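Giving up the second car

We sold the second car in December, after a winter service bill that came to more than the thing was worth. I said at the time that I would write up how it went, and a few people have asked, so this is the write-up. It is mostly about buses.

Some background. We live at the top end of Drorine, which has a small supermarket, a chemist, two takeaways and a post office counter that closes for lunch. Work for me is in Plurnberg, three days a week. My other half keeps the remaining car because the job involves carrying stock between sites. So the question was whether I could do without one, and whether it would save enough to be worth the bother.

The bus is the 20. It leaves from the stop by the Ó Riain garage, which is a ten-minute walk from our door going down and longer coming back, as the hill is steep. The first one that suits me is the 7.10. If I miss it, the next is at 7.40 and I am late. In the first month I missed it four times, always through leaving the house at the last minute. I now leave at five to seven and stand there with a flask.

The ride takes longer than driving did. On a good morning the car got me there in 30 minutes. The bus needs the best part of an hour, as it goes round by Brosus and waits at the station there whether anyone gets on or not. I minded this a lot to begin with. I mind it less now, and I have read more books since the new year than in the two years before it. I can't read on the stretch after Brosus, where the road surface is bad, so I look out of the window for that part.

Money first, as that was the point. I added up what the car had cost over its last full year: insurance, tax, the MOT, two tyres and fuel. I left out what it lost in value, as it had very little left to lose. Against that I put the bus pass, a handful of taxis and one weekend of car hire. The difference came to 1096 in our favour. I had expected it to be nearer 700, so that was a pleasant surprise. The service bill isn't in either figure. If I had counted it the gap would be a good deal wider.

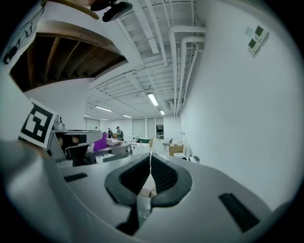 Grey gripper with dark finger pads.

Shopping was harder to sort out than work. We used to do one big shop by car on the way home from somewhere else. With one car, and that one usually full of boxes, we had to think again. What we do now is order the heavy things once a month (tins, cat litter, washing powder, potatoes) and I carry the rest back on foot in a rucksack. I tried a wheeled trolley. It was fine on the flat and horrible on the hill, and one of the wheels squeaked. It lives in the cupboard under the stairs.

Evenings are the real weak spot. The last bus out of Plurnberg is at 9.25, and it doesn't go round by Brosus, so if I have been seeing anyone there I have to be away by nine or pay for a taxi. I have left two birthday meals before the pudding. I have also turned down a couple of things I would have said yes to before, and I think that should be counted as a cost even though I can't put it in the sums.

Hospital and dentist appointments need planning. The dentist has been good about giving me slots after ten. The hospital sends you a time and that is your time, so for the one visit I have had this year we shuffled the working day and I was driven.

I was also asked about the weather. I bought a proper waterproof coat, not a cheap one, and wear boots to the stop with my work shoes in my bag. The shelter by the garage has a roof but only one side, and the wind comes from the other. I have been properly soaked twice.

Would I go back? Not at the moment. If they cut the 7.10 I would have to, as there would be no way of getting in on time. There was a notice up in the shelter last month about changes to the timetable, and I have sent in the form asking them to leave the early bus alone. If you use the 20, the forms are on the counter at the post office. They need to be back by the end of the month.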